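Planning and Buying Automation
Unit 6 handout: Budgeting for a garment folding cell
Instructor: Lesia Kravchuk
Revised 2026-04-25

Read this before the session. Bring your own cost sheet, even if it is half empty.

Why folding

Folding clothes is a favorite in sales demos. Everybody knows the task, a towel costs almost nothing, and a folded towel looks finished on video. Be suspicious of all three. A towel is a rectangle with no sleeves, no neck opening and nothing sewn to it. If a vendor quotes you a cycle time, your first question is what was being folded. Your second is who laid it out on the table.

The case

Abera is a small rental laundry that wants to stop folding knitwear by hand. It has two quotes. Verkell offers a complete cell with two arms, a table, cameras, software and a year of support. Teder sells the arms and grippers and leaves the rest to you. The Teder quote is much lower, and last year most of the class picked it within five minutes. Most of the class had left out the training data.

What the quote leaves out

Fingertip pads. They wear. Ask for the price of a spare set and how long one lasts on knits, and get the answer in writing. "Long life" is not a number.

Floor space. The table is on the drawing. The bins, the aisle and the person who clears a jam usually aren't.

Demonstrations. Both cells learn from recordings of people doing the job with hand-held grippers. Teder suggests 1000 recordings per garment type. Abera has 36 garment types on its list. Multiply before you go on, then ask if a cardigan and a pullover count as one type or two. The vendor will say one until you have signed.

Labor for those demonstrations. This is the line students forget, and it is often bigger than the hardware line. Somebody has to pick up the cloth, fold it, spread it out and start over. In Henok Lemma's worked budget (Appendix B) the collection work for a first set of garments comes to 168 paid hours, with no allowance for recordings thrown out. I would add one. He disagrees, and you can take that up with him in the lab.

Where the work is done. A bench in a test room gives you clean data about a bench in a test room. Recording in real homes gives more variety, and it also gives you travel, scheduling and a lot of furniture. Price both. Don't let a vendor charge you for the second and deliver the first.

Acceptance tests

Write the test before you sign. It should name the garments, the starting position (flat, crumpled, in a heap) and what counts as folded. At Abera the first draft said "neatly folded" – a phrase that will cost somebody money. Pick a finished size and a limit on how far the edges may be off. Bring the garments yourself. If the vendor asks to swap one, put that one at the top of the list.

Look at a knit during collection and ask which line of your budget covers what you see.

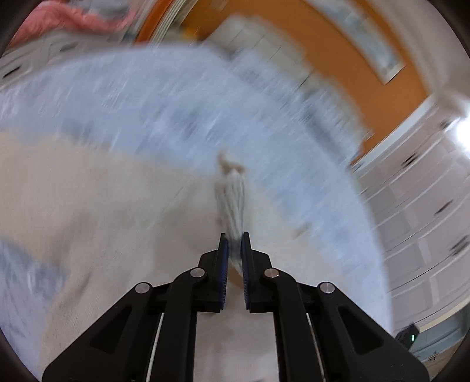
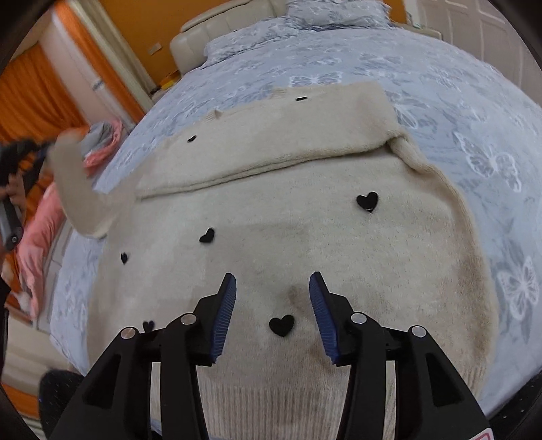
Photos: Clindosus field collection, March. Course use only.

The second one is a fair test of your garment list. The beige sweater has small black hearts on it, and its upper part is folded over into a band while the sleeves go off in different directions. Would your acceptance test accept that as a starting position? Does your definition of "pullover" say anything about decorations? In the first, the pads have hold of a narrow bunch of pale fabric. Decide how your test would score a grip on gathered cloth, and whether the vendor would score it the same way.

For next session

1. Fill in the cost sheet for both quotes over three years. Keep hardware, data and labor on separate lines.
2. Work out the cost of adding one garment type in year 2. If you can't find it from the quote, write the email you would send to the vendor.
3. State the hand-folding cost you are comparing against and where you got it. A figure from the vendor's brochure will be marked as missing.

"Don't buy yet" is an acceptable answer to the case – but it needs a cost sheet behind it like any other. Sheets go in the lab tray before class.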